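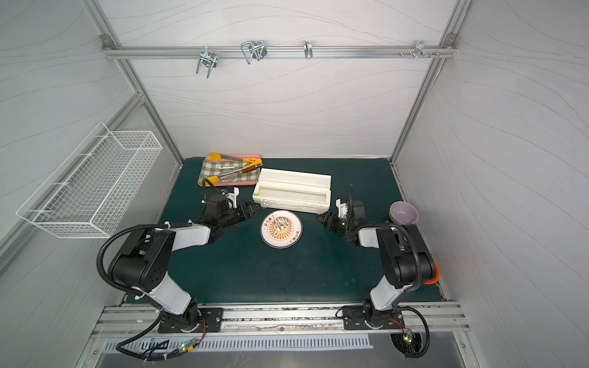 One of the shoppers at the Groltow store told our table staff that she'd have entered the contest weeks ago if the form hadn't asked for a receipt number she couldn't find. She had the receipt in her hand. She just couldn't tell which of the four long numbers on it we wanted, and I have to say, when I looked at it, neither could I!

So that's where I'll start this report, because it explains most of what went wrong in the first stretch of the Balogun lunch box campaign and most of what has gone right since.

Progress report, Balogun "Pack It, Win It" shopper contest
May 6, 2019

Quick recap for anyone on your side who's new to this. Shoppers buy any two Balogun lunch boxes or food keepers, send in proof of purchase, and go into the drawing for Prukar cookware sets. There are three ways in: the website, the mail-in card, and the weekend tables in the stores. You're paying for the tables and the printing, we're paying for the prizes, and the Wemville and Groltow stores are giving us floor space for free (bless them).

Entries so far: 1,786. Our target for the full campaign is 3,000, so we're past the halfway mark with the back-to-school push still to come. I'm happy with that. I was not happy a month ago, when the website was barely moving and I was drafting a much gloomier version of this in my head.

What changed was the form. We put a little drawing of a receipt next to the box, with the right number circled, and we dropped the question about household size that we were never going to use anyway. Web entries picked up within days. I wish I could claim it was clever marketing, but it was one drawing and one deleted question.

Mail-in cards are the surprise. I argued against them in the planning meeting, you may remember, and I was wrong. We've had 700 back, so a good chunk of the total, and people write notes on them! Recipes, complaints about lids, a very long one about a thermos from years ago that isn't even a Balogun. We're keeping the notes in a folder, and I'll bring it along next time we meet.

The tables are going well in Wemville and so-so in Groltow. In Wemville we're right by the registers, so people have just paid and the receipt is in their hand. In Groltow we're back by the seasonal aisle, and shoppers come by before they've bought anything, say they'll stop on the way out, and then leave through the other door. I've asked for a spot near the front. The store manager hasn't said no, but garden furniture has that space for now and garden furniture pays better than we do.

We did have to turn down 65 entries. Most were for a single item instead of two, and a few had receipts from before the start date. I've had the "any two" line made bigger on the new posters — it was sitting under the logo in type I could hardly read myself. Everyone we turned down got a letter and an invitation to try again, and some of them have.

Money: printing ran over a bit on account of the new posters, and table staffing came in under, as we canceled one Groltow weekend when the store was doing inventory. The two nearly cancel out. The full sheet is attached, and I haven't moved anything between lines without your okay. I would like to move the leftover staffing money into a second batch of mail-in cards, though, so please let me know if that's all right. The printer needs two weeks.

Still open on my end: the wording for the winners' letter, which your legal people have had for a while now (a gentle nudge would be great), and the Prukar delivery. They've promised the sets in two shipments and the first is in our stockroom. The second one has slipped once already — I'm calling them every week and will keep at it.

The drawing itself is set for September, after the school rush. We'd like to do it at the Wemville store with the shoppers there, and if somebody from your office wants to come and pull the cards, you'd be very welcome. Let me know by the time the next report is due so I can get your name on the poster.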